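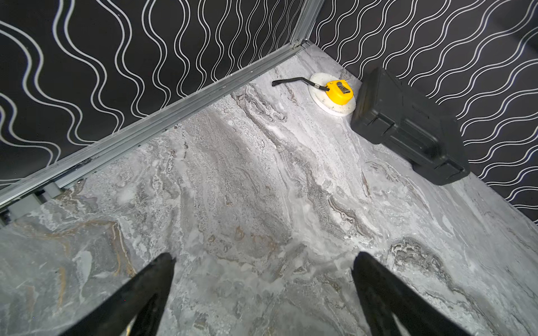 Two Arms on One Rail: Notes for the Tandton Workshop Talk

Lungile Kekana
Last updated Dec 30, 2022
14 shares | 3 comments

These are the notes I spoke from, cleaned up a little for people who missed the evening. I left in the reminders to myself. The slides had almost no words on them, so most of the content is in here.

Opening

Say who I am and which bench is mine. Say that I fix sewing machines for a living and that this is a hobby build. Ask who has used a stepper motor before and who hasn't, and pitch the wiring part to match.

The project is called Mundov. It is a pair of arms on a rail in front of a small table with walls on three sides. The job I gave it is to sort pens and pencils. The cell takes up one end of my bench, and the rest of the bench is still for normal work.

Money first, as people always ask. The whole thing has cost 3,299 so far. The arms were the biggest part of it. The aluminum for the frame came to 345, and I could have spent less there if I had drawn it properly before ordering. I bought two lengths twice.

The frame

It is slotted aluminum extrusion with panels on three sides. The front is open so I can get at the arms. My first frame was steel shelving angle from the hardware store. It was stiff enough, but every time I wanted to move something I had to drill again. With the slots I loosen two bolts and slide the part along.

Things to mention about the frame:

- Cut ends are never quite square off a hand saw. Pay for the cuts.
- Put nuts in the slots before you close up the corners. I have taken the back corner apart twice for one missing nut.
- Check the diagonals before the final tightening. Mine was off enough that the rail pulled to one side.
- Leave a way to sweep out the channels. They collect swarf and bits of cable tie.

The walls are black with white wavy lines and the table has a gray marble pattern. Someone will ask about this. I wanted the cameras to have to deal with a busy background early on. Plain white was easier, and the color thresholds I tuned on it were useless as soon as the light changed. With the pattern in place I had to give up on thresholds and do it a better way. It cost me most of May.

I hung two mesh baskets on the frame for small parts, one at the back and one on the left. The left arm knows where both of them are. It found the left one by hitting it, twice, before I put it in the model.

The rail and the bases

Both arms are bolted to mounting plates on one rail along the front edge. I tried separate stands first. Each stand was fine by itself, but the distance between the two arms changed by a little whenever somebody leaned on the bench. You can calibrate that out in the evening and it is wrong again in the morning. With one rail they are both wrong in the same direction, and the gap between them stays put.

The electronics sit under the rail. I am not proud of the wiring down there. It is open, it is easy to reach, and I keep my sleeves away from it. If you build one where kids or pets can get in, box it.

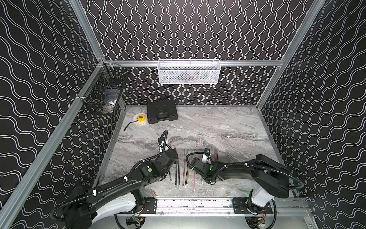 Cables

This section gets more time than people expect. Cables have stopped the machine more often than code has.

The first runs were bare wire taped to the links. After a few days of motion the tape crept and a loop caught on the wrist. Now everything on the arms goes in corrugated conduit held with cable ties. Leave slack at each joint. Move the joint to both ends of its travel by hand before you pull the ties tight, then trim them flush, or you will scratch your arms every time you reach in.

The loops at the wrist look too big. They need to be. I made them shorter once to tidy things up and lost the left camera whenever the wrist turned all the way over.

Label both ends of every cable. I used tape and a pencil. A better label maker would have paid for itself.

There is a green light on each arm. I used to ignore it. Now I look for both of them before I start a run, and it has saved me from sending a program to one arm and wondering why the other was in the way.

Why pens

(If short of time, start here after the cost slide.)

I needed something cheap, in different colors, that wouldn't matter if it got crushed. Pens and pencils are thin, so a gripper that is off by half a finger width misses completely. They roll. Some have clear plastic parts that the cameras read badly. The workshop has a drawer full of them that people leave behind, so the supply was free.

I set them out side by side, pointing away from the arms. That is the easy version. Crossed pens are the hard version, and I will come to that.

The hard case and the tape measure stay at the back of the table during runs. The software has to leave them alone. If an arm goes for the tape measure, I count it as a failed run even when the pens all come out right.

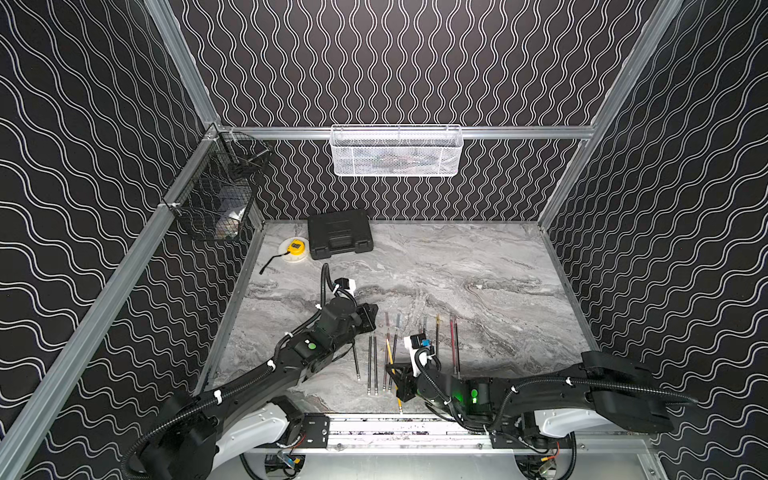

Right gripper down among the pens and pencils, left gripper held over the table.

Two arms in a small space

One arm could do this job. I wanted two so that one could reach the left side and the other the right, and so they could hand things over in the middle later on.

The trouble starts when both want the middle. My rule is simple. The table is split into three strips, left, middle and right. Either arm can enter the middle, but it has to ask for it, and the other one stays out until it is given back. It is the same idea as the single-lane bridge on the road into Tandton. The slowest part of a run is waiting for the middle strip, and I accept that.

I had a cleverer version that planned both paths together. It worked on the screen. On the bench the arms ran slightly behind their commands, by different amounts, and the fingers touched. The simple rule has not touched since I put it in.

Speed: I run at a bit under half of what the motors allow. At full speed the frame shakes and a pencil near the edge will walk off its spot before the arm gets to it.

Grippers

These are parallel fingers. I have been through 9 pairs of fingertips. Most were bad in the same way: too smooth, so the pencil turned in the grip as it was lifted. Narrow tips help on a crowded table, as they go down between two pencils without pushing either one. Wide tips hold better. I settled on narrow and slowed the lift.

Bernix sold me the gripper motors. They are fine. The spec sheet had one of the connector drawings mirrored, and I found that with a multimeter, luckily before I had power on it. Check yours.

Do not close all the way and trust the current reading to tell you there is something in the hand. A thin pencil and no pencil looked the same on mine until I averaged the reading over a longer time.

What the wrist cameras are for

The overhead camera gets the arm to the right neighborhood. The wrist camera does the last part. From up close you see the fingertips and the object together, so you can correct one against the other, and it matters less if the calibration has drifted.

It has its problems. The fingers block part of the view, and on the way down they block more of it. Light is the other one. My bench lamp puts a bright patch on the table that washes the pattern out to almost white,
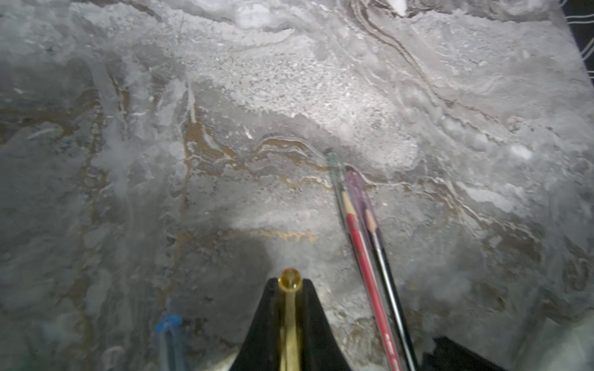

and a clear cap lying in light like that can lose its outline. What helped was taking the approach in two steps. The arm stops above the object, looks, corrects, and only then goes down. That costs a second or so each time. I also moved the lamp farther back and stopped running in the late afternoon, when the window adds its own patch.

Color from close up is unreliable for see-through parts. They pick up whatever is under them. I sort by color from the overhead view and use the wrist view for position only.

Results so far

I logged 500 picks over the fall. I won't put up a success rate, since I kept changing the fingertips in the middle of it and the number would be an average of several different machines. What I can say is that failed picks come in groups. If one goes wrong the next one usually does too, as the table has been disturbed and the program still believes the old layout. Taking a fresh look after each miss was the best change I made and it took ten minutes to write.

Crossed pens are still not solved. The arm takes the lower one and drags the top one along with it. I have some ideas involving a gentle push from the side first. Show the clip if the projector has sound, skip it if not. The noise is the best part.

If you want to build one

Start with one arm. Get it to pick up a single marker from the same place, up to a full evening without touching it, and then buy the second one. Draw the frame on paper. Spend more on cable management than seems reasonable.

My planning code is on the workshop server in the folder called Matei. The comments are patchy. The frame drawing in there is the old one, so measure my bench instead, anyone is welcome to.

Leave time for questions. Turn the arms off at the switch before letting people come up to the table.

3 comments

benchrat_ol
Thanks for the notes, I had to leave before the gripper part. Did you try rubber sleeves on the tips? I cut up an old bicycle tube for mine and the turning stopped.

Lungile Kekana
Tried it on one pair. Good grip, but the rubber stuck to the pencil when it let go and pulled it crooked. Thinner rubber might be fine. Bring yours in and we can compare.

Priya S.
Can confirm the connector thing, I found mine with power on. Please update the frame drawing when you get a chance.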